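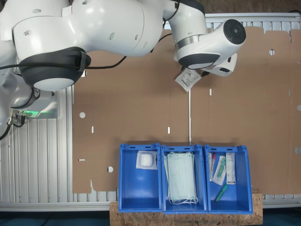 Figura 1. Braço sobre as três caixas azuis, com uma embalagem pequena presa na garra.

Aula 8 – Falhas de preensão e itens perdidos
Unidade curricular de Robótica Aplicada, Dunivport

Caso em estudo: separação de material de enfermagem na célula Prorkia

A célula separa consumíveis em três caixas: compressas à esquerda, máscaras ao centro, zaragatoas e embalagens diversas à direita. No ensaio de 14 de agosto de 2018 foram pedidos 208 ciclos. No ciclo 727 do contador geral, o programa deu como entregue uma embalagem que tinha caído fora da caixa de destino. O robô não parou e não emitiu alarme. O erro só foi detetado na contagem manual, 3 ciclos depois.

O que ficou registado

A garra fechou e o sensor de posição dos dedos indicou "objeto presente". Durante a deslocação a abertura dos dedos diminuiu. O programa só lia esse valor no momento do fecho, pelo que a perda não foi vista. No ponto de largada a garra abriu e o contador avançou.

Causas consideradas

1. Embalagem de papel agarrada por um canto. Roda durante o movimento e escorrega.
2. Aceleração lateral igual para todos os itens, ajustada com caixas rígidas.
3. Ausência de verificação entre a recolha e a largada.

A terceira causa explica a falta de alarme. As duas primeiras explicam a queda. No relatório devem aparecer separadas.

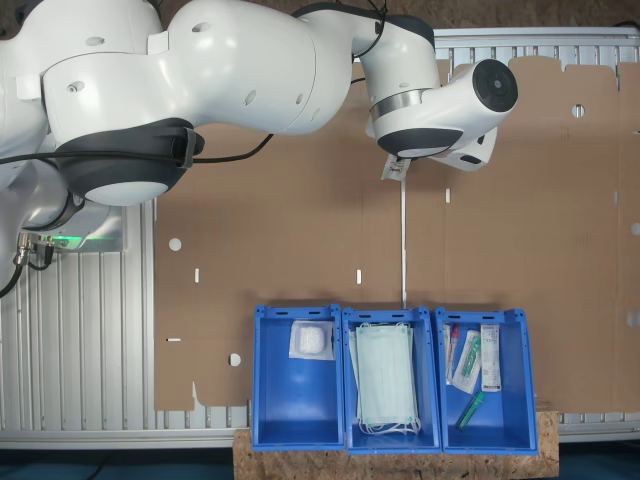 Figura 2. Garra vazia, com os dedos para baixo, e material nas três caixas.

Correções feitas

Leitura da abertura dos dedos em todo o trajeto, com paragem se o valor descer abaixo do limite do item. Velocidade reduzida para embalagens flexíveis. Confirmação por peso na caixa de destino, segundo o procedimento Sfakianakis (ver folha anexa).

Nota de segurança: depois de uma paragem por perda de item, não retirar a peça caída com o robô em modo automático. Passar a manual, premir a paragem de emergência e só depois entrar na célula. A luz da base não substitui esta verificação.

Trabalho para setembro

Escrever a sequência de recuperação no simulador Ritik, incluindo o caso em que caem dois itens no mesmo ciclo. Indicar o que acontece ao contador em cada ramo.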